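Score editions and sheet music > Orchestral parts and study scores

Thread: Navarro concert overture, Fostano edition - old set or new set?

pladik_viola
Posted 2023-08-08

Hello everyone. I play viola in an amateur orchestra and I am also the person who orders the parts, so please excuse me if the question is basic. We want to play the Navarro concert overture in October. Fostano offers two things under almost the same title: a reprint of the old parts, and a new critical edition with a full score of 134 pages. The new one costs much more. Our conductor has the old score and he is happy with it. Is it possible to use the new parts with the old score, or will we have trouble in the rehearsal?

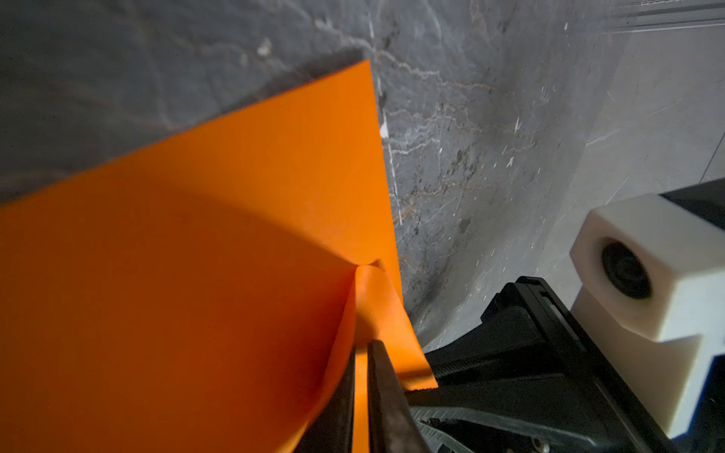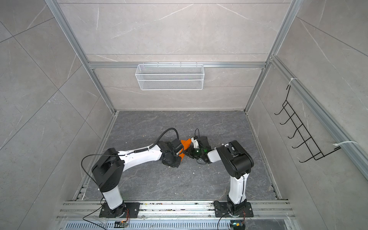
I have compared the first pages which the publisher shows on its site. The notes look the same to me, but the slurs in the strings are different in many bars, and the rehearsal letters became numbers. I don't know how deep the differences go after that.

stustik
Don't mix them. We did this with the same overture two years ago and lost most of one rehearsal. The rehearsal marks are only the small problem, you can write the old letters into the new parts with a pencil. The bigger problem is the slow section before the return of the main theme. In the old score it has a cut, and the new edition puts the missing bars back. So after this place every bar number is different.

pladik_viola
Thank you, this is exactly what I was afraid of. How long is the cut?

stustik
I don't have the score at home now. Long enough that the horns got lost completely. The oboe has a solo there which doesn't exist at all in the old parts, and it is a beautiful one. Our oboist was very angry that she had never seen it before.

quintbass
I have to disagree a little with stustik. The cut is not a mistake of the old publisher. The preface of the new edition says that the composer marked it himself, in blue pencil, in the copy he conducted from. So you can defend playing it without these bars. The editor decided to print them because they are in the autograph, but he also puts small signs over the staff so that you can make the cut if you want. If you make the cut, the new parts and the old score fit together quite well.

stustik
Yes, you can make the cut, but then why pay for the new edition? The whole point of it is this music.

quintbass
For the corrections. The old second clarinet part is a disaster. There is a whole line written for the wrong instrument, A in place of B flat, and every orchestra discovers it again and again. Also the page turns. In the old first violin part you must turn in the middle of a fast passage. In the new one they left a page half empty to avoid this.

pladik_viola
Our clarinets will be glad to hear it. May I ask about the violas? In the old part we have three bars of tremolo near the end where the cellos have plain long notes. It always sounded strange to me.

quintbass
The critical report has an entry for this place. The tremolo strokes are in the autograph in the viola line only, and the editor kept them. He thinks the composer wanted a kind of noise under the brass. I'm not convinced. In my opinion he began to write it for all the strings and then forgot.

stustik
I am for the tremolo. With 40 players on the stage you hear it very well, and it gives some tension. Without it, the end is only loud.

lowbrasslibrarian
One practical point. Before you order, write to Fostano and ask if the new parts are for sale or only for hire. When I asked, the strings were for sale but the wind parts were hire only, and the hire period started from the day they sent the box. With a concert in October you should not take them too early, or you pay for the summer holidays.

pladik_viola
I didn't know this. On the site it says only "performance material available". I will write to them tomorrow.

lowbrasslibrarian
Ask also for the study score. It has the same engraving as the big one, the same 134 pages, only smaller, and it is cheap. Your conductor can read it at home and decide about the cut before you spend real money. The critical report is printed only in the big score, though, if he cares about that.

pladik_viola
That sounds like a good plan. I will order one study score and give it to him at the next rehearsal. He is a stubborn man, but he likes oboe solos.

stustik
Then show him that page first. And please write here what he decided, I would like to know how others play the slow section.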